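Bruncombe Civic Forum > International Links > Youth delegates to the autumn exchange

Posted by K_Cairns (moderator)

Members are reminded that the consultation on the youth delegate scheme closes at the end of October. The proposal, drafted by Yetunde Bashir, would send delegates aged 18 to 25 to the video exchange with our partner towns in place of two of the four council seats. So far 426 responses have been received. Comments may be left in this thread and will be passed on in full.

Kirstin Cairns
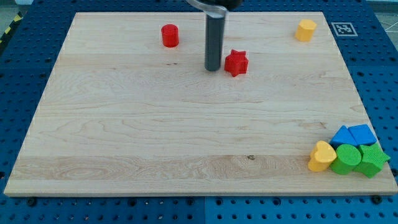
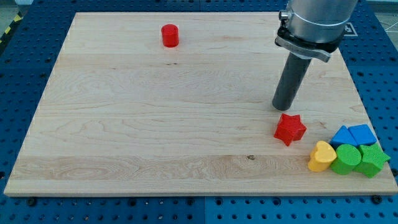 I should add that the partner towns have been told of the proposal and have raised no objection. Their own delegations are a matter for them.

Posted by Euan_R

I am grateful for the notice but cannot support the proposal as it stands. The council seats exist so that whoever speaks for the town can be held to account at an election. A delegate chosen by interview answers to the interview panel alone. I would ask that the young people attend as observers for the first year, with the right to put questions.

Posted by gbnoh

With respect to Mr Rankin, observers were tried at the last exchange. I was one of them. We were invited to speak in the final ten minutes, by which time the Kerr delegation had left the call. If the scheme is to mean anything, the seats must carry speaking rights from the opening session.

Gyu-bin Noh

Posted by Euan_R

I accept the point about the timetable — it was poorly handled. That is an argument for a better agenda, and the question of who may commit the town to anything remains.

Posted by Kadri Kairys

Paragraph 6 of the draft states that delegates may not enter into commitments. It would save some correspondence if members read it before replying.

My own concern is cost. The draft allows 1,000 pounds for interpreting and nothing for preparation. Delegates will need briefing papers in both languages, and roughly 86 pages were circulated last time.

Posted by K_Cairns (moderator)

May I ask that replies remain courteous. The interpreting figure is provisional and Ms Bashir has agreed to look again at the papers. Paragraph 6 will be moved to the front of the revised draft.

Posted by Euan_R

I had read paragraph 6. It does not say who decides what counts as a commitment. I shall put this in writing to Ms Bashir.

Posted by gbnoh

I would be content with a clear definition, provided the speaking rights are kept.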